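Hand-held gripper: flat pads or soft pads for thin, crumpled items?

Posted by Radymyr Symonenko, 25/08/2021

I'm comparing two sets of fingers for a hand-held gripper and would like to hear from people who have done this longer than I have. Both sets go on the same tool. The first is a plain rigid pad, black printed plastic, flat on the inside with a slanted top edge. The second is the Brudora soft finger, the ribbed kind that bends around what it grabs. The camera is a small wide-angle one on the tool, looking out over the fingers.

The job is picking light things up off a desk and putting them somewhere else. Tissues, receipts, foam offcuts, cable ties. I want at least 500 recorded picks per finger type before I decide, and so far I have 25 with each, so treat what follows as a first impression.

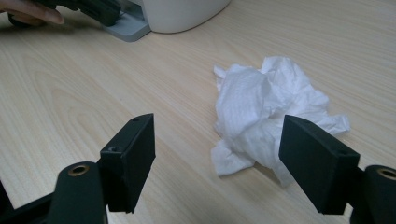

The rigid pads are better on anything with a bit of height. A wadded tissue has folds standing up and I can close on those without touching the desk. When the tissue is flat, the tips skate along the surface and I have to go back a second time, sometimes a third. The soft fingers get under a flat edge more often, but they hide more of the item from the camera while they close, and in playback I can't always tell when contact was made.

Two things I'd like to know. Is it worth adding a rubber skin to the rigid pads before I give up on them? And does it matter that the right pad covers part of the item in the camera view, or will the controller cope? I'm on an Irnetti controller with the stock settings.

Thanks for any pointers.

Disano_bench

Put the skin on first. It's cheap and you can take it off again. I use 3 mm silicone sheet with double-sided tape, cut a little short of the tip so it doesn't catch on the table. Bare printed plastic has very little grip on paper. Clean the pad with alcohol before you tape it or it will peel at the corner.

Keep the fingers the same length when you compare. My first test was useless for this reason. One set was longer than the other, so I was holding my wrist differently, and I put the difference down to the pad material.

On the camera question, some overlap is normal with a wide lens mounted on the tool. What you want is to see both tips and the gap between them at all times. If the item is hidden only on one side, come in with the tool turned a few degrees and see if your picks look cleaner. I would leave the controller settings alone until the fingers are sorted out - otherwise you're changing two things at once.

Also vary the tissue. Use a fresh one every so often, they go soft and get easier to grab.

bhattacharjee_lab_2

soft fingers. we went through 3,398 picks in January with both and kept the soft ones. rigid was fine for boxes

Radymyr Symonenko

Thanks both. I have silicone sheet here already, so I'll tape that on and run another 25 before going further. The length point is a good one - I measured, and the soft ones are longer by almost a centimeter. I'll print a spacer for the rigid set.

@bhattacharjee_lab_2, were yours mostly flat items or mixed? And did you move the camera when you changed fingers?

bhattacharjee_lab_2

mixed, mostly packaging. camera stayed where it was, we only tilted it up a bit for the longer fingers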